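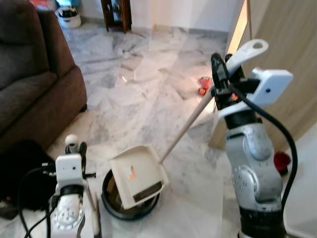 Figure 8. Sweep-and-tip task from the head camera, dustpan tilted over the bin. Long handle in the left gripper, dustpan pole in the right.

5.3 Recording the sweep-and-tip task

Read section 5.2 (arm homing and gripper check) first. The steps below assume both arms are homed, the Jinby recorder is running and the head camera has been focused for the room you are in.

The sales brochure says the Kahsay policy can learn a household chore from "a handful" of demonstrations. We have not seen it do so. For sweep-and-tip, our July set had 1858 recorded episodes. After review we kept 1057. The policy trained on those was all right on the floor it had seen and poor on the one it hadn't. Please plan your time around those numbers and leave the brochure in the box.

What counts as one episode

An episode starts with both tools already in the grippers and the dustpan clear of the floor. It ends when the pan has been tipped over the bin and brought back level. Picking up the tools is a separate task (5.4). Don't run the two together to save time. The recorder will let you, and the splitting script is meant to sort it out afterwards, but it guesses where the cut goes and it guesses badly.

Before you start

1. Put the bin where both arms can reach over it with the long tools. Reach is further than you think at head height and shorter than you think near the floor, so try it with the recorder off.

2. Lay out the litter. Small toy pieces are fine. Spread them differently for each episode. If you put them back in the same two spots each time, you will get a policy that sweeps those two spots.

3. Leave the furniture alone. Sofas, cabinets and whatever else is in the room should stay as they are for the session. Write down which room it is in the session sheet.

4. Check the floor for glare. Polished floors throw pale streaks into the head camera, and these move as the head moves. The manual that came with the Kahsay says automatic exposure deals with this. Lock the exposure by hand.

5. Load the tools. Long handle in the left gripper, dustpan in the right, gripped near the top. If you grip lower down you have better control of the pan, but the wrist will run out of travel when you tip it.

6. Move each arm slowly through its full range and watch the cables. They should follow without pulling tight.

CAUTION: A long pole turns a small wrist movement into a large swing at the far end. Keep people and pets out of the sweep area while the arms are powered. The soft-stop feature limits force at the gripper. It knows nothing about the end of the pole.

CAUTION: Do not press the pan into the floor to "get under" the litter. On hard flooring the pole bends first, then slips in the gripper, and the joint readings look perfectly normal all the way through.

Recording

7. Press Start on the Jinby pedal and wait for the tone. Anything you do before the tone is lost.

8. Lower the pan until its lip is on the floor, then sweep towards it. Use the speed you would be happy to see the robot use on its own. Rushed demonstrations give you a rushed robot.

9. Lift the pan and keep it close to level until it is above the bin.

10. Tilt the pan, scoop edge down. Hold it just above the rim. Two seconds is enough.

11. Bring the pan back to level and press Stop.

12. Mark the episode Good, Poor or Discard straight away. Do not leave this to the end of the session. Yanling Ren tried both ways over a week and the late labels were close to useless.

NOTE: The recorder offers its own label, called the confidence grade. Ignore it. As far as Weidong Gu could work out from the logs, it mostly rewards smooth movement, so a graceful pass that misses all the litter gets top marks. We have asked Welar support what else goes into it and will add the answer here if one comes.

Mistakes and recoveries

If you miss a piece and go back for it, keep recording. Mark the episode Good if the piece ends up in the bin. These are worth having, and most operators throw them out from embarrassment. If a tool slips in the gripper and you have to touch it by hand, press Stop and mark it Discard. A human hand coming in to straighten the pole is not something you want the policy waiting for.

Do not stage mistakes on purpose. Xiuying Fu's group at Clerken recorded 122 staged misses, and what came out the other end was a policy that paused before each sweep. It may have been something else. They took the staged set out and the pause went away, which was enough for us.

How many is enough?

We don't know, and we would be wary of anybody who gives you a figure without seeing your floor. Train a first policy early, before you think you have enough, and look at where it fails. More of the same room rarely helped us. A second room did, a little. Eosin-red litter, black litter, a different bin – all less than we had hoped.

Operators should swap after eight episodes in a row. Past that the tipping gets sloppy, and the tip is the part that the policy already finds hardest.

Saving the session

13. Press Close Session and wait for the count on the screen. Compare it with your own tally. They disagree more often than they should.

14. Open the first and last episodes and check that the head camera and both arm tracks line up in time. If the gripper closes in the video before it closes in the track, see 7.1 before recording any more.

15. Copy the session to the shared drive, then send the session sheet to Noelia Ibarra. Leave the copy on the recorder until she has replied.

Section last revised 2022-10-02. Steps 4 and 12 changed.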